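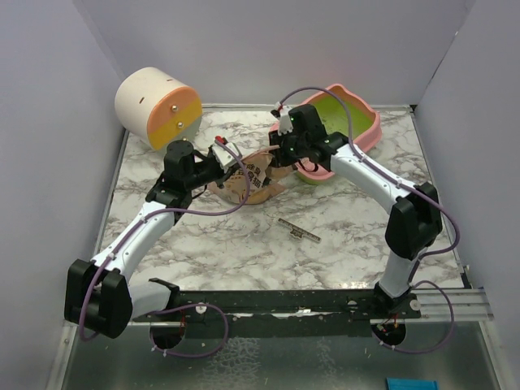
Mestden poultry farm gets permission for two more sheds

Sun 6 September

The district council of Mestden has given permission for two new broiler sheds at the Yazıcı farm, on the road to Vomport. The decision came after a long meeting, and the council received 1,383 written objections before it. Most of them were sent by residents of Vomport and of the small village of Ruvuvmont, which lies down the hill from the farm.

The main worry is the manure. At present it is stored in the open and spread on fields along the stream in spring and autumn. People in Ruvuvmont take their water from wells, and they have asked for several years that the wells be tested regularly. Under the new permission the farm must pay for a test every three months and put the results on the notice board of the town hall. The manure must also be kept under a roof, on a concrete floor.

The nearest house is some 700 metres from the place where the sheds will stand. The residents' group says this is too close, above all in August, when the wind comes mostly from the farm and windows stay open at night. The council answered that the distance is within the present rules – these rules are older than the farm itself – and that it could not refuse on this ground alone.

The farm says that the fans in the new sheds will have filters, and that lorries will not pass through Ruvuvmont before seven in the morning.

Objectors can still appeal to the regional office. The residents' group will meet in the school hall in Vomport to decide if it will do so. Building work may not begin until the time for appeals is over.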